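Review: the Brikar handheld gripper pair, after a spring on our lamp bench

I run the small finishing shop at Lecomte, where we check desk lamps before they ship, and since April we've been teaching the Brikar arm to do part of that. You hold one gripper in each hand, do the job the way you always do it, and the arm learns from the recordings. I was grumpy about it for a week and now I kind of love them!

The jaws go where I point them, even right up by the lamp head, and the pads are nice and flat. My gripe is the cables (so much cable).
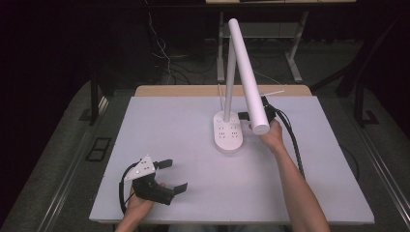

What it changed for us

Kam-wah Su used to spend whole shifts on lamp bases. Now she records, throws out the bad takes and tells the engineers what they got wrong, and she got a raise for it, which I pushed for. Rhys misses the quiet of the old bench. The lamp with sockets in its base is still our hardest item, and we did 673 takes on that one alone.
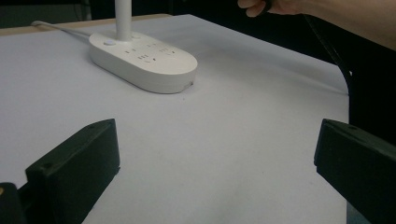 Do you need to know how to program to use them?
Anyone who knows the bench job can record. Our setup took some 60 minutes, and Monique Besnard walked us through it by phone.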